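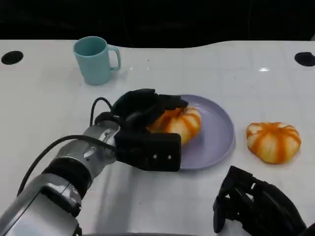
What do students need to join the Sodmont robotics club?
A signed parent form and one free afternoon a week. Experience is not required, and about half of this year's members had never written a line of code before they signed up.

Sodmont club heads to Teter Cup with two-handed robot

SODMONT - Pumpkins, a plate, a mug. That's the practice table for the Sodmont High robotics club this month, and the students have been at it until 6 p.m. most days.

The club is one of 12 teams picked for the Teter Cup, a regional contest for high school and community college teams. It will be held in November in the Tsuji Building downtown. Doors open at 9 a.m., free to the public, parking in the back lot.

This year's task is table clearing. Each team's robot gets a table set by the judges and has to move the items where the card says. Soft grip scores higher than fast grip. Knock something on the floor and the run is over.

Teams don't see the card until the morning of. So the club practices everything: pumpkin onto plate, pumpkin off plate, mug to the other side, plate and pumpkin together (that one is not going great).

"The left hand is our good hand," said Haruna Noguchi, a junior and the team's lead programmer. "The right one we're still arguing with."

The robot is named Oris. Two arms, black hands with jointed fingers, a lot of cable. Students wrote the control code over the summer and have rewritten most of it since school started, Noguchi said. The pumpkins have been the hardest thing so far. Ribbed sides, squat shape, and they roll if the fingers close unevenly. The mug is easier when the handle faces the right way, harder when it doesnt.

Minoru Morikawa teaches shop and physics at the school and has run the club for 3 years. He said the jump from last year's contest is a big one. Last year was driving, a wheeled base on a taped course. Hands are a differnt animal.

"With wheels you can be a bit sloppy and fix it on the next turn," Morikawa said. "Squeeze a thing wrong and it's gone."

Each run in the contest is 75 seconds. The club's practice runs were coming in well past that in the first weeks of school. Noguchi would not give a current time. Faster, she said.

Students drive part of each run themselves and let the robot handle the rest. Rules allow it, but points come off for every time a person takes over. One student sits at the controls, another calls out, a third keeps the log. They swap jobs after each run so that anyone can fill in on contest day. The log is on paper, three binders of it now, and Morikawa makes them write down the bad runs in full.

Money has been tight. The club raised over $2,000 with a car wash and a spring plant sale, most of it spent on spare finger parts and a replacement motor for the right wrist. The motor came in last week. Still to pay for: travel cases for the arms, plus team shirts if anything is left over.

The school board heard from the team at its last meeting and agreed to keep the shop open evenings through the contest. A request for a second practice table was put off until the budget talks in January.

Win or lose, Oris stays at the school. Morikawa wants to use it in his spring physics class for a unit on force and friction, and the middle school has asked for a visit.

The top two teams at the Teter Cup go on to the state round. Sodmont has not made state before. Last year's team finished fifth after a wheel came off in the second heat.

Practice is open to families after 4 p.m. in the shop wing, use the side door. Students who want to join can pick up a form in the main office or from Morikawa in the shop. New members are taken through the end of the semester but won't compete until spring.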